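Travstead Releases Irna Tabletop Play Set for Preschools and Therapy Rooms

Last updated: Thu 4 July

Travstead has released Irna, a set of small toys and studded building blocks for sorting and color-matching work at a table. The set is intended for preschools, pediatric therapy rooms and home use. It replaces the Iner set, which was withdrawn from sale in December.

Irna is supplied in two groups. The first consists of toy figures and play food, including an apple, a piece of melon, a small bottle and a green animal. The second consists of plastic building blocks in plain colors. Each group has its own tray and can be ordered separately.

The recommended layout places the figures and food in a row at the far side of the table, with the blocks nearer the user. The space between the two groups is the working area, where items are brought together, compared and returned. A plain, light-colored tabletop is recommended. Patterned cloths and dark surfaces make the smaller pieces harder to pick out and should be avoided.

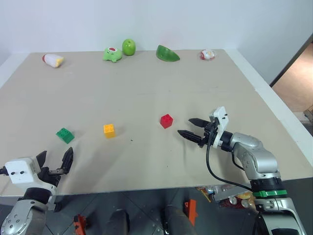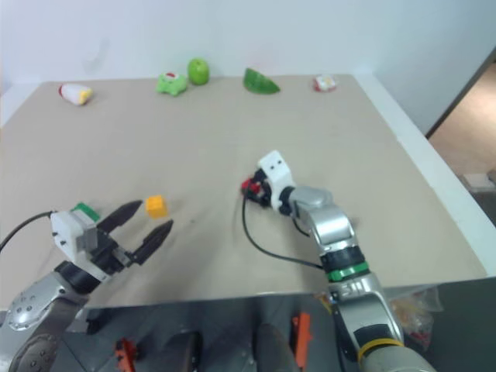 Irna toys along the far side of a beige tabletop, with green and yellow blocks nearer the front.

"The blocks are the fixed reference in most of the exercises," said Wumpini Nartey, product manager at Travstead. "A green block can be matched with the apple or the melon, and the shapes stay different enough that color is the only thing in common. We kept the set small so that a full layout fits on one table."

The printed guide contains 17 exercises, arranged by difficulty. Early exercises use one block and one toy. Later ones use the full row and require the user to follow a spoken sequence. Record sheets are included and may be copied for use within the purchasing site.

Before release, the set was used in 184 table sessions arranged by Bitar, the distributor. Comments from those sessions led to two changes: the trays were made shallower, and the guide was rebound to lie flat.

"Staff wanted to set out the row and clear it again without leaving the table," said Tariq Lodhi, who manages education accounts at Bitar. "The earlier tray was too deep for that."

The first production run is 1,493 sets. Orders are handled by Bitar. Replacement blocks and single figures are listed in the parts schedule supplied with each set. Owners of the Iner set may continue to use their existing record sheets with Irna.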